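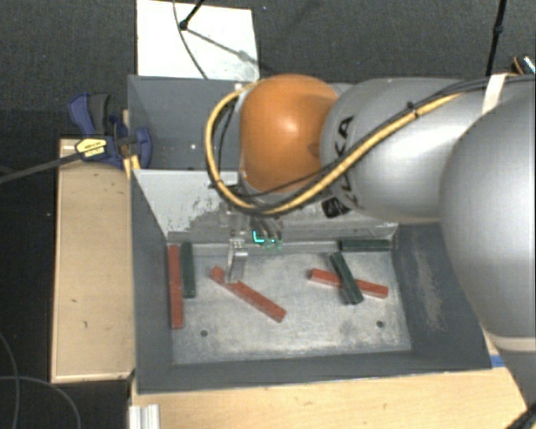

Figure 2. Open metal bin with red and dark green bars.

Section 2: Setting up the Mitska floor scale for bin weighing

This section covers leveling, taring and zero tracking for the 2000 lb and 3000 lb platforms. Wiring of the Brotport indicator is described in the indicator booklet.

Leveling the platform

1. Place the platform on bare concrete. Remove mats and shims left from earlier equipment.
2. Loosen the lock nut on each foot.
3. Turn the feet until the bubble sits inside the ring and all feet carry load. A foot that can be turned by hand is not carrying load.
4. Tighten the lock nuts against the frame and check the bubble again.

CAUTION: Do not lift the platform by the junction box or the cable gland.

Storing a bin tare

1. Switch on the indicator and wait for the display to settle. Allow 30 minutes after a cold start.
2. With the platform clear, press ZERO.
3. Set the empty bin in the middle of the platform. The bin must not touch walls, guards or hoses.
4. Hold TARE until the display flashes, then enter a bin number on the keypad.
5. Press ENTER. The display returns to zero and the NET lamp lights.
6. Repeat for each bin. Bins of the same model differ in weight — store a separate tare for each one.

NOTE: The tare is lost if the bin number is reused. To protect a stored tare, enter service code 1589 and set LOCK to ON.

Zero tracking

Zero tracking corrects slow drift from dust and temperature. Leave it at the factory setting for bar stock and castings. Turn it off when material is added in very small amounts, or the indicator may absorb the first part of the load.

CAUTION: Rated capacity includes the weight of the bin. Drop loads can damage the load cells well below rated capacity.

If the reading does not settle, check for debris under the platform edge, then inspect the cable along its full length. Replacement cables are supplied by Nuttall.

Comments

Ita Costello
Step 4 is different on the older indicator. There you type the bin number first, then hold TARE.

Valbona Ionescu
Does LOCK survive a power cut? Ours came back as OFF after the weekend shutdown.

Ita Costello
It does if the backup battery is good. Ours was flat, and a new one fixed it.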